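A thread on old-time ice skating, because I have been buried in this stuff since January and I need to put it somewhere. 1/

People were getting around on ice a very long time before anyone did it for fun (as far as we can tell!). The oldest skates are animal bones, mostly the long leg bones of horses and cattle, ground flat on one side. They turn up all over northern Europe. 2/

You didn't push off with your feet on bone skates. You couldn't, there's no edge to bite with. You stood with your feet more or less still and shoved yourself along with a pole between your legs, like a very wobbly punt. I love this so much. 3/

There's a famous bit of writing from 12th-century London about young men on the frozen marsh north of the city wall. They tied bones under their feet, took a pole with an iron tip and flew along "like a bird." Then, naturally, they charged at each other with the poles. 4/

And they got hurt! The same account talks about broken arms and legs and skin scraped off heads. So we have the winter sports injury on record from more than 800 years ago, right alongside the winter sport. 5/

Part of what got me going was the little museum in Jaketlow. One room, 24 pairs of skates on the wall, and a drawer of bone ones you can ask to look at. I stayed until closing and then went back the next morning. 6/

The labels there are wonderful. One just says "Skate, unfinished. Maker changed mind?" Somebody flattened half a cow bone, stopped, and left it for us to wonder about. 7/

Okay, metal blades. By the later Middle Ages the Dutch had iron or steel runners set in a wooden sole, and that changes everything. Now you have an edge, so now you can push with your feet and throw the pole away. Hands free! 8/

What do people do with free hands? In the Dutch winter paintings from the 1600s they hold hands, carry baskets, swing sticks at a ball, hold their hats. Some of them tuck their arms behind their backs and look extremely pleased with themselves. 9/
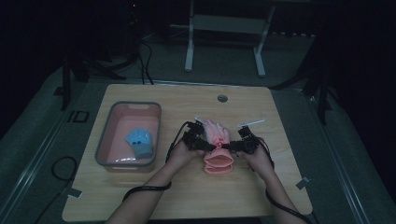
Pink glove, pale wooden table.

Where was I – the paintings. Look at the edges of those crowds. There's nearly always someone sitting on the bank tying on skates, and someone else flat on the ice. Painters clearly thought falling over was as funny as we do. 11/

The other thing is who's out there. Fancy people in ruffs and farm people in patched coats, on the same ice. I'm a bit careful with this, since a painting isn't a photograph and those scenes were made to sell. But it comes up again and again in written accounts too. 12/

Frozen canals were roads as well. You could skate to market, skate to see your aunt, skate to the next town for a drink. The line between travel and a day out gets very blurry, and I suspect plenty of errands took longer than they needed to. 13/

I've been working through a skating club's account book that a reader in Gasel scanned for me (thank you, thank you). It's 381 pages and I'm not even halfway. Straw, lamp oil, rope, more rope, brooms, a ladder for pulling people out. 14/

My favorite entry so far is a fine for "singing at the turn." No other detail. Was it bad singing? Was it a narrow turn? I have to know and I never will. 15/

They also hired sweepers to keep the track clear and paid them partly in hot beer. There's a separate line for replacing mugs, and it isn't a small one. 16/

The same club ran a night skate with torches and a band. 1,035 tickets sold for a pond I've walked around in ten minutes. I keep trying to picture that many people going in circles to brass music in the dark, and I'd give a lot to have been one of them. 17/

Quick word on the strap problem, for the gear people. Early wooden skates were tied to your ordinary shoes with leather or cord, and they slipped all the time. In the mid-1800s you start to get clamps and all-metal skates that grip the boot, and fancy footwork really takes off. 18/

Figure skating in the old sense meant drawing figures. Actual shapes cut into the ice, eights and threes and much worse, and people would walk out afterward and judge the marks. There are manuals full of diagrams that look like plans for a clock. 19/

I tried a plain figure eight at the Kilero rink last winter with one of those manuals folded up in my pocket. Mine looked like a dropped noodle. A kid in a hockey shirt asked if I was okay. 20/

If you want to try bone skates yourself, people do make them, and a few living history groups bring them out when it's cold enough. Wear a helmet. Take the pole seriously. Go slower than you think you should. 21/

Some of you have asked about roller skates. Yes! Coming! They deserve a thread of their own and I have a folder with 35 rink posters in it, including one from Alcaraz that promises a skating bear. 22/

Meanwhile if your family has an old pair hanging in the garage, please send me a picture of the underside. The straps and the screws are what I'm after, and rust is fine. 23/

Correction to 18: a couple of people pointed out that some skaters were fixing their skates with a screw into the boot heel well before clamps came along. Quite right, and I should have said so. Back to the account book, page 164 and they've just bought more rope. 24/24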